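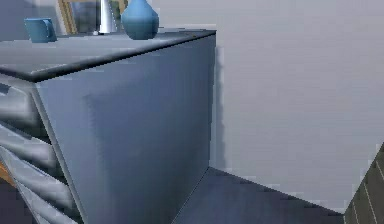

*Thread last changed: February, 4:56 pm*

# Collecting demos in simulated rooms: how many is enough?

**romirby_fan**
OK, I finally have the whole pipeline going and I'm so happy with it I had to post! I'm driving a simulated robot through furnished rooms in Romirby and saving every run as a training example. So far I have 400 episodes from one apartment, all "go to the dresser and face it" or "pick something from the top." The learner is a small policy, camera in, motion out. The mug on the blue-grey dresser is my favorite target, because the handle gives it something to aim for (and it's a mug, who doesn't love a mug).

My question is whether to keep going here or move on to a new room.

**slowgradient**
Move on! 400 in one room is plenty. Mine memorized the wall shading by then and fell apart when I swapped the lights.

**duan_user_18**
I'd disagree with that. What matters is how varied the start poses are. I did 456 episodes in a single room in Duan and it carried over to a second room fine, but I randomized height, heading and camera tilt on every reset. Are you starting from the same spot each time?

**romirby_fan**
Four spots, picked at random. The tilt is random too, so I get a lot of steep views looking down over the furniture.
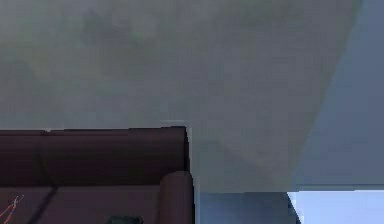 I keep those in, by the way. My first instinct was to filter for episodes where the target is in view from the first step, and the policy came out terrible at searching. It would just sit there! Once I put the awkward starts back it learned to turn and look, and watching that happen the first time made my whole week.

**slowgradient**
Fair, but you're paying for them. A third of my awkward starts were me wandering until I found the thing, and the policy learned to wander. I cut the first few seconds of those now.

**duan_user_18**
Please don't cut them blind. Label them as search and train on them with a lower weight. Cultell lets you tag segments while you record, one key press.

**romirby_fan**
Oh, I like the tagging idea a lot. I've been exporting through Surent and adding labels afterward, and it's slow going. I could redo the wide views first, the ones with both the long dresser and the easel in them, as they're easy to label.

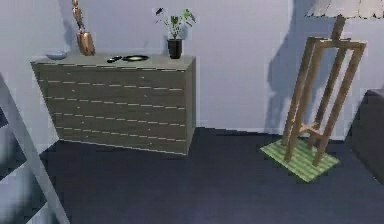

And then I'd go back to the hard ones with fresh eyes. Would you tag by target or by what the robot is doing?

**duan_user_18**
By what it's doing. Search, approach, reach, done. You already have the target in the task text.

**slowgradient**
I tag by target and I'm sticking with it, but sure, try both on a small batch. Just hold out one room you never record in, or you won't be able to tell which is better.

**romirby_fan**
Deal. Holding out a room starting tonight, and I'll post the curves for both when they're done training!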